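How to hold horse stance for 100 seconds

Rakiya Usman, 21 Nov 2022

Most beginners at Bulteck drop out of the stance at about 55 seconds. The legs can usually do more if you build up slowly.

Step 1. Set your feet
Stand with feet twice shoulder width apart, toes forward. Bend the knees and sink.

Step 2. Fix the back
Tuck the hips under and keep your chest up - no leaning. Rest your fists at your waist.
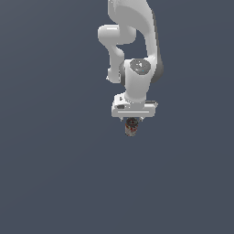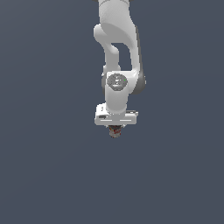
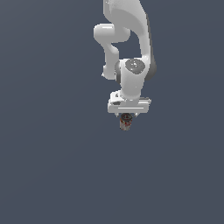 Step 3. Breathe and hold
Breathe in and out through the nose. Stop when your knees start to fall inward, shake out your legs and write down the time. Do three rounds, four days a week, and add five seconds each week.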